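Moma Teleop and Planning Suite – software for two-arm table cells
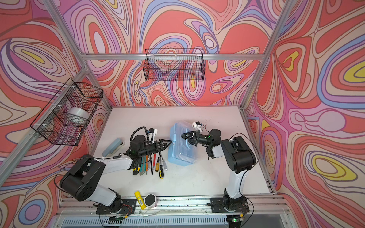
Moma is a control and planning package for small two-arm cells. It runs on one ordinary workstation and takes care of the work between the operator's hand and the motors: reading the cameras, keeping the two arms away from each other, recording what was done, and playing it back when you want to check it.

We started to write it in our own workshop in Starno, because the tools we had at that time were made for one arm only. With two arms, many things become harder. Both grippers want to be at the same box at the same moment, the cables move into the view of the wrist cameras, and a small error in the position of one base is visible in every task. Moma treats the two arms as one machine with one clock and one plan.

What is in the package

Moma Control
The motion layer. It sends joint commands to both arms in the same cycle and watches the distance between all links. If the arms come closer than the limit you have set, they slow down first and stop after that. The standard limit is 180 mm between the upper links. Between the grippers the limit can be switched off, so that one hand can hold an object while the other one opens it.

Moma View
The perception layer. It joins the pictures from the wrist cameras and one fixed camera above or beside the table. Clear plastic boxes, thin pens and tools lying close together are difficult for most detectors, and we have spent a lot of time on them. View gives each object a mask and a confidence value. Below the value you choose, it asks the operator and does not guess.

You can also train View with strongly patterned walls behind the table. We recommend this to customers who will later move the cell to another room. Svenja Prantl, who wrote most of this part, has put her notes about backgrounds in the manual, chapter four.

Moma Plan
Plan takes a task written in simple steps (pick up, hand over, open, put in, close) and finds the movements. It decides which arm does which step, but you can fix this by hand. When a step fails, Plan goes back to the last safe position and tries again with another grasp. The number of tries is free to set.

Moma Log
Every run is saved with joint positions, gripper force if your gripper reports it, and all camera streams on the same time line. A log can be cut, labelled and exported without leaving the program. A normal installation keeps the last 2000 runs on the local disk, and older ones are moved to your server.

Requirements

Workstation with Linux, 32 GB of memory and a dedicated graphics card
Two arms with six joints or more each, on a common rail or plate
One wrist camera per arm, one fixed camera
Free USB 3 port for each camera – please do not use a hub

Calibration

The first calibration needs a printed board, which we send with the licence. The operator moves each arm to 91 positions shown on the screen, and the program calculates the rest. After a change of camera or gripper, the short calibration is enough.

Licence and price

One licence covers one cell with two arms and costs 585 euros per year, updates included. Universities may ask for the teaching licence. Customers of the older Radetura planner can import their task files, with the exception of files that use conveyor steps. We are working on these.

Version notes, 9 December 2024

Faster start of the fixed camera. The hand-over step now waits until both grippers report contact. Corrected an error in Log where the left and the right wrist camera changed places after a restart. Thanks to Thabiso Potgieter for the report and the very complete log files.

For questions before buying, please write to Natalina Mancuso in sales. Technical questions go to Prasanna Munasinghe, and it helps us if you attach one log of a failed run.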